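4.2 Textured objects and the naming problem

The second part of the study dealt with objects that people handle often but find hard to name. In the pilot round, held in January, we noticed that participants who could describe a cup or a stapler in a few words slowed down a good deal when the object was soft and uneven. They talked more, corrected themselves more often and fell back on comparisons. We therefore gave soft objects a session of their own, with the same instructions as before.

Each of the 32 participants sat at a table and was handed objects one at a time from a covered tray. They were asked to say aloud whatever came to mind while turning the object over, squeezing it or setting it down. There was no time limit. When a participant stopped speaking for a while, the researcher asked once whether there was anything to add, and then moved on. The recordings gave us 2,541 separate statements, which two of us (Halász and Vörös) sorted by the type of word used: shape, colour, surface, weight, use, or likeness to something else.

Likeness was by far the most common type for the soft objects. With hard objects, participants tended to name the thing first and then add its colour or size. With soft ones the order was often turned round. A person would begin with the surface ("bumpy", "fluffy", "full of little holes"), go on to a comparison, and only then try a name. Some never reached a name at all and seemed content without one. We did not count this as a failure, as the instructions did not ask for a name.

Speckled surfaces caused the most disagreement. Figure 5 gives one case, a tan object with darker brown speckles over a pale wooden table. A surface of this sort can be read as a sponge or as curly plush, and the two readings lead to quite different words: "porous" and "dry" for the first, "woolly" and "toy" for the second. Once participants had settled on one reading they rarely changed it, even when they went on handling the object for some time.

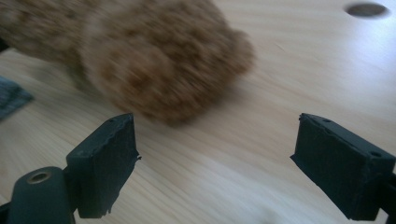
Figure 5. A mottled object in movement above the table.

Máté Győri objected, when an early draft of this section was passed round, that the word "sponge" covers too much to be useful as a category: a bath sponge, a cleaning sponge and a sponge cake share a texture in speech but are held in three different ways. He suggested splitting it by how firmly people press. We have kept the single category in the main table, but we accept the point and return to it in section 5.

Pressure did matter. Participants who squeezed an object early on used more words for its inside (springy, hollow, dense), while those who stroked it first kept to the outside for much longer. The same object could be "rough" to one group and "soft" to the other. Both words were correct in their way — the surface was rough and the body gave under the thumb — and several participants used the two together without seeing any conflict.

Colour words were fewer than we had expected. We had chosen mixed browns and golds on purpose, thinking they would draw out long colour descriptions, but most people gave one word and left it there. "Brown" was used for nearly everything between straw and dark coffee. The pattern got more attention than the colours that made it up: speckled, spotted, patchy, blotchy and, from one participant, "like toast".

We also looked at whether the table made a difference. Half the group worked on bare wood and half on a grey cloth supplied by Stosmont. On the cloth, participants set objects down more often and for longer, and their statements were a little shorter. On the wood they kept hold of the object for most of the time. We have no firm account of this. Calloway thinks the cloth simply looked like a place where things were meant to be put, and the comments made after the session partly support her, though only a few people mentioned the table without being asked.

Two limits should be noted. The tray held more light-coloured objects than dark ones, and all the sessions took place in the same room at the Kornstead site, where the afternoon light is strong. Pap repeated 150 of the codings under a plain category list without the likeness group, and the order of the remaining categories stayed the same. The full list of statements is given in the appendix, with the participants' own spelling kept wherever they wrote a word down for us.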